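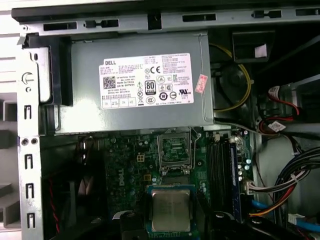
Re: draft order + keeper question (fall league)

From: Marina Antoniadis
To: the league list
August 2, 2022

Odair Falcão wrote:

> Hi all. Three things before I forget. One, are we doing snake or straight
> order this year, because Gultier says straight and I had snake written
> down. Two, can a keeper be traded before the draft or only after. Three,
> I still think the cap of 226 is too low if we are really adding the pair
> of bench spots. Last year I was stuck with a dead roster by week six and
> could not afford anyone decent off the wire. Sorry if this was all
> settled on the call, I was driving and lost half of it.
> Odair

Ok quick answers, I have maybe ten minutes before I have to go get my kid.

Snake. It was always snake. Straight order came up on the call, Thaweesak liked it, two people hated it, and it died there. If somebody wants to bring it back for next year fine but not now, half of you already have your boards made.

Order is drawn from last year's finish, reversed, except the bottom 4 teams go in the hat so there's no prize for tanking. Draw is the night before we draft. I'll do it on the call so you can all watch me pull names out of a bowl. Same bowl.

Keepers. Yes you can trade one before the draft, but the deadline is the same as the deadline for naming him, so if you deal for somebody at the last minute you still have to name him by then. No grace period. Reltodari got burned by this last season and we had a week of emails about it, please go back and read those if you want to argue, they're in the archive under "keeper mess". The round cost travels with the player. So if he cost a fifth for the old team he costs a fifth for you. If you already gave up your fifth in another deal you pay with the next pick up, so a fourth.

One keeper each. Not two. I know the old rules page says two, that page is from before Novport joined and I dont have the password to it anymore.

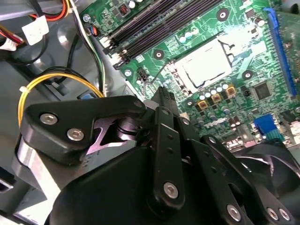 CAP AND BENCH

So this one I half agree with Odair. We voted the number up to 252 and then somebody (me) put the old one in the email. 226 was last year. 252 is this year. Please fix it on your sheets. My fault, I copied the old message and changed the dates and not much else.

With the extra bench spots that should leave everybody enough to work the wire into November or so. If you blow it all in week one on a backup running back that's your business.

Waivers stay the same — blind bids, run overnight, ties go to the team lower in the standings. Minimum bid is one. Zero bids are out, we tried it and people just hoarded kickers. Free agents open up after the waivers clear and stay open until the player's game starts.

SCORING

Only real change is return yards, which now count, one point for every 25. Half point per catch like before. Gultier asked for a bonus on long field goals and it didn't get a second so thats off the table. Defense scoring is whatever the site default is, I am not rebuilding that table again, it took me an entire evening last time and I still got the safeties wrong.

Stat corrections count until the site locks the week. After that a win is a win. Please do not email me about the Reltodari / Thaweesak semifinal again, I went through the box score twice and it was the right call.

MONEY

Same entry as before. More than 2,000 in the pot over the years we've done this and never once has everyone paid on time, so this year no payment, no pick. Your slot goes on autodraft until I see it. Autodraft will take you a quarterback in the first round, you've been warned.
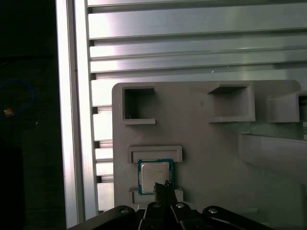

Payout split is unchanged too, first and second plus the high score prize for the regular season. The high score prize doesn't include playoff weeks. Odair you asked me that in a seperate note so I'm putting the answer here for everybody.

Trades during the season: I'm not doing the veto vote anymore. Too many vetoes out of spite. Trades go through after a day unless it's plainly collusion and then I'll post to the list and we can yell about it. Trade deadline is after week eleven. Eliminated teams can't drop starters, if you do I'll just put them back.

Still need from people:

Novport — team name, and an email that doesn't bounce
Thaweesak — which night is bad for you, your message got cut off
Gultier — are you in or is your brother taking the team
Odair — keeper, you told me two different guys

Draft is later in August, I'll send a couple of dates tonight or tomorrow and whichever gets the most yeses wins. Two minute clock for the first six rounds, then one minute. Bring your own charger.

Ok have to run

Marina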